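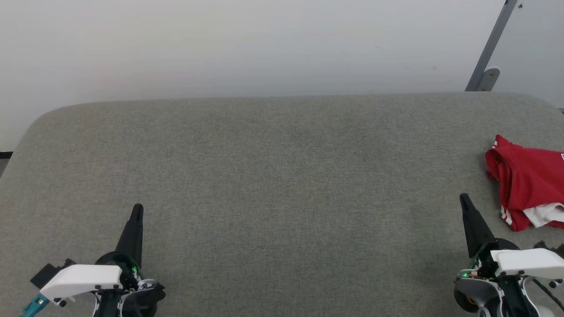 Cornside is a software package for controlling two-armed robots that handle cloth and clothing. It covers perception, grasp selection, motion planning and the recording of trial runs, and is used mainly in research on folding, sorting and flattening garments. It was developed at Clusness and is now maintained jointly with Nostton, a smaller group that wrote most of its logging tools.

Background

Most planning software for robot arms assumes that objects are rigid. A box has a fixed shape, so a planner can work out where to hold it from a single model. A shirt dropped on a table has no fixed shape, and two drops of the same shirt seldom look alike. Sleeves may be hidden under the body, and a collar may be the only part that can be told apart from the rest. Earlier systems dealt with this by lifting the garment at any point, letting it hang, and searching for known features from there. The method works but is slow, and long garments can drag on the table or catch on the arm.

Cornside was started as a replacement for an in-house program of this type. Its name comes from the first task it was written for, which was finding the corners of towels. Support for shirts was added in version 2 and for trousers in version 4.

Structure

The software is split into four processes which exchange messages over a local network. They can run on one computer or on several.

The perception process takes colour and depth images from a camera at the head of the robot. It first separates cloth from the work surface, then labels each patch of cloth as edge, fold, collar, hem or unknown. Parts of the robot that enter the view are masked out using the measured joint angles. Padded or fabric-covered surfaces are harder to separate than bare ones, as their texture can be mistaken for a garment of similar colour, and a reference picture of the clear surface is normally stored beforehand.

The grasp process ranks places where a finger could take hold. It keeps up to 200 candidates and removes those that neither arm can reach. Raised folds are preferred, and flat cloth is chosen only when no fold scores well enough.

The planner, called Mwakyusa, decides which arm moves and along what path. Each arm is treated as having 7 joints by default, though arms with 6 are supported through a settings file. When both arms hold the same garment, the planner limits the distance between the grippers so that the cloth is not overstretched. Paths are recalculated if the garment moves by more than a set amount – usually a sign that it has slipped.

The control process sends joint positions to the arms at 400 hertz. It also watches motor current and stops both arms if either one meets more resistance than expected. A stop has to be cleared by the operator.

Operation

A run begins with both grippers in a resting position near the front edge of the work surface, leaving the middle clear. The garment may lie anywhere within reach, including well off to one side, in which case the nearer arm is used to drag it inwards before any folding is tried. The operator can let the software choose each step or can guide the arms by remote control, and the two modes may be mixed within one run.

Recordings are kept in a single file per run, holding images, joint positions, gripper commands and the labels produced by the perception process. The Nostton viewer plays these back with the planned and measured paths drawn together. It can also pass a recorded run through a newer version of the perception process, which is the usual way of checking a change before it is tried on a robot.

Limitations

Cornside handles one garment at a time. Two items lying against each other are often labelled as one, above all when they share a colour. Stripes and contrasting panels can be read as edges, and a lining that shows through an open hem may be taken for a separate layer. Version 5 reduced the second problem by comparing colour edges with the depth image, but thin fabrics still give trouble where the depth difference is small.

Buttons and zips are not modelled. Gloves, socks and other small items fall outside the supported types.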